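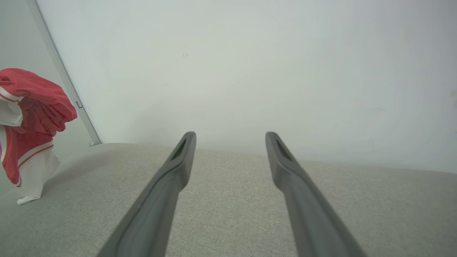
Plasanbridge wrote:

> We have been collecting by hand for the garment task and I have a question before we go any further. When you guide the arm by holding it, do you keep the parts where the operator stops to think? Ours stop a lot. They bring the fingers over the cloth, wait, change their mind about where to grab, and then go in. If we cut the waiting out, the arm jumps in the replay. If we leave it in, the trained policy hovers over the shirt and sometimes never goes down.
>
> Second thing. Half of our operators want to switch to the remote setup (leader arm on the desk, follower at the sofa) and half want to keep pushing the real arm around. Is there a reason to pick one, or can the two kinds of recording go in the same training set?
>
> We are at 288 demonstrations, all by hand, all with the wrist camera on.

Replying to both, and to the side question about gripper opening that came up in the other thread.

On the pauses. We had the same hovering at Grudembridge last November. We first tried trimming every stretch where the joints moved less than a threshold. That gave the jumps you describe, mostly at the spots where the operator had let the arm sag a little while thinking. The joint speeds looked like zero but the position had drifted, so the cut joined two poses that did not match.

What we do now is less clever. The operator decides on the grasp before touching the arm. They look at the cloth, pick a fold, say it out loud if that helps, and then start the recording. If they change their mind during the approach they stop, mark the take as bad, and go back to the start pose. We lose more takes this way. The ones we keep have almost no waiting in them and we don't trim at all, apart from the first and last bit of each file.

For the recordings you already have, I would not throw them out. Sort them by the longest pause before the gripper closes. Train once on everything and once without the worst group, and compare on the same starting positions. If the hovering goes away you have your answer, and if it doesn't then the problem is probably somewhere else. In our case part of it was the camera exposure. A light wall behind light upholstery left very little for the policy to judge height by, and it hovered more over bare cushion than over the garment. Locking the exposure helped some.

One exception on pauses – the short stop right after the fingers close should stay. People who teach by hand tend to wait there to see if the cloth is held, and the policy seems to need that. When we cut it, the arm started lifting before the grip was finished.

On hand guiding against remote. You can mix them, but please record which is which in the episode file. We did not do that in the beginning and spent a long time sorting it out afterward.

The differences we see:

- By hand, the operator feels the contact with the cushion. They press into it a bit and slide the fingertips under the fabric. With the leader arm they can't feel that, so they come in higher and pinch from the top. Both work on a jersey. The second one does poorly on anything thin and flat.
- By hand, the operator's own arm and sleeve can get into the wrist view, mainly when they reach over the top of the gripper. Our policy learned to expect a sleeve before closing. We moved the grab handle down to the forearm link and asked people to stand behind the base.
- By hand, the action you record is really the measured position, as no command is being sent. On the remote rig you have both. If you mix the two, use measured positions for everything, shifted by a step or two. Do not use commands for one and positions for the other. The follower lags the leader and the network learns two different kinds of motion.
- Remote is easier on the operator. By hand, the last hour of a shift is visibly worse than the first.

If I had to pick one for garments on a soft surface, I would keep teaching by hand for the grasp and use remote for the long transfer after it. Wondetti does it the other way around, but their items are boxed and stiff, so I don't think it carries over.

On gripper opening. Start every episode with the fingers open and away from the garment, same opening each time. Some of our operators liked to begin half closed and open on the way in, which is natural for a person, but it adds a movement that does nothing for the task. We now set the opening in the reset script and the operator doesn't touch it until the grasp.

Put the garment in different places as well. Ours ended up at the left side of the cushion too often, close to where the operator was standing when they dropped it. The policy learned to swing left first and look later. We found this only when we placed a shirt on the right and watched the arm go the wrong way 7 times in a row. A printed grid sheet with the next position on it fixed it, together with a rule that the garment gets picked up and dropped again between takes. Straightening it in place gives you the same folds over and over.

As for how many you need, I can't say for your setup. We have 3,000 episodes now, but that covers all garments and both methods. The first useful single-garment policy came long before that. I'd look at variety in placement before adding more of the same.

The old Heinonen logging script drops the gripper channel when the file is paused and resumed. If your operators use pause during hand guiding, check a few files. The sign is a gripper value that stays flat while the joints keep moving. There is a patched version in the shared folder under tools, and it also writes the teaching method as a field, so you get the labeling I mentioned above without extra work.

Two things I would like to know from your side:

1. Do you compensate for gravity with the gripper weight included? Ours was off until we re-entered the tool mass, and operators were fighting a slow droop the whole time. It shows up as a small upward correction just before contact.
2. Is the wrist camera time-stamped on capture or on arrival? With the remote rig we had 2 frames of delay between image and joints and had to shift everything.

If you can put a handful of your takes where I can reach them – good ones and bad ones both – I'll run them through our replay check and post what comes out. Raw files are fine, no need to convert them first.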